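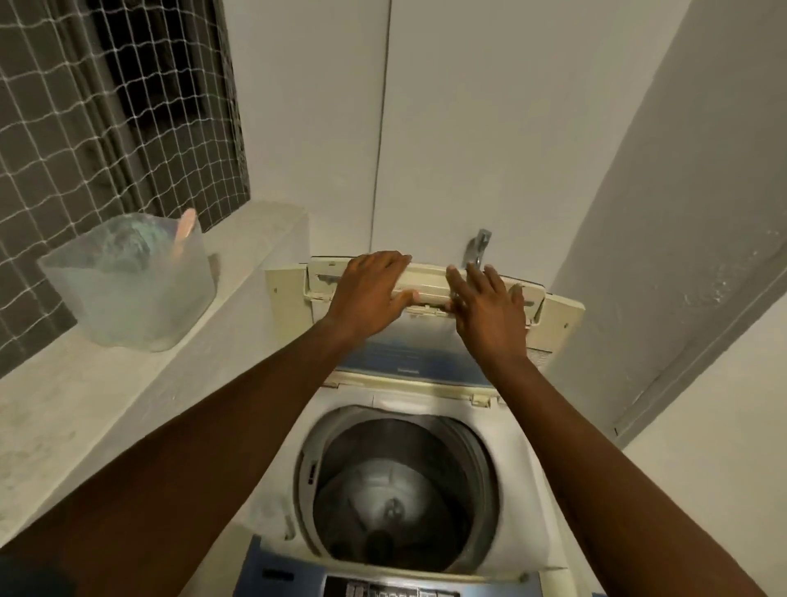

I don't believe in miracle cleaning tablets for top-loaders, and I've paid for enough of them to say so. Most of what you get is a nice smell and a lighter purse. What a machine wants is ten minutes of your time and a cloth. Start with the folding lid, held right up against the back, and look at the ridges and the narrow slot along its upper part. Grime likes places like that. An old toothbrush and washing-up liquid will shift it. An off-white lid that has gone a bit yellow is another matter. I've tried vinegar, bicarb and a paste Carolina Sequeira swears by, and it stayed yellow.

Next, the tub. Run it empty at 70 degrees if yours will heat the water – plenty won't, whatever the leaflet hints – then wipe round the fins at the bottom and under the inner rim. Don't mix bleach and vinegar, however many people online tell you it's "powerful".

As for leaving the lid up between washes, I had my doubts. I've done it since March and the musty smell has gone, so I'll grant them that one. Keep it shut if you have small children about.

Scuffs on the white plastic? Leave them. They don't touch your clothes.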